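Is the Rareo folding kit any good for a small laundry?

Madhu Gautam
I do service washes from a little shop and I'm fed up with folding. Helteck are offering the Rareo arm kit for 600 plus a monthly plan, and the chap on the phone made it sound like magic. Has anyone here used one on mixed loads? I mean T-shirts, tea towels, baby stuff, the lot. I don't want to spend the money and end up doing it all myself.

3 replies · 2 shares

Vandana Kushwaha
Save your money and get a folding board. My cousin has one and she's quicker than any robot.

Ariel Cruzado
Depends on the plan! The basic one only covers towels as far as I remember, so ask them before you sign. I looked at the Chege as well but that was over 1000 and I'd have needed a bigger table.

Renu Dhillon
I've had the Rareo since May and I'm fairly happy with it – not thrilled, but I'm keeping it. Picking one thing out of a heap is where it dithers, so I spread mine out a bit first with a gap between pieces. Bright colours on my dark grey table seem to suit it (my white pillowcases are on a dark top too, same idea). Thin slippery things are a pain and I still do those by hand. Do ask for the soft finger pads, they were extra when I bought mine, and Helteck were slow to post them.

We use cookies to remember your login. OK / Settings
Contact us | Back to top

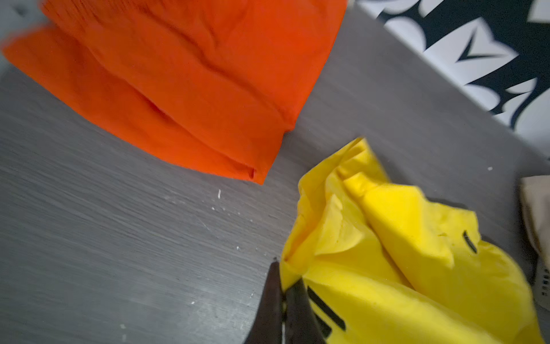 Renu Dhillon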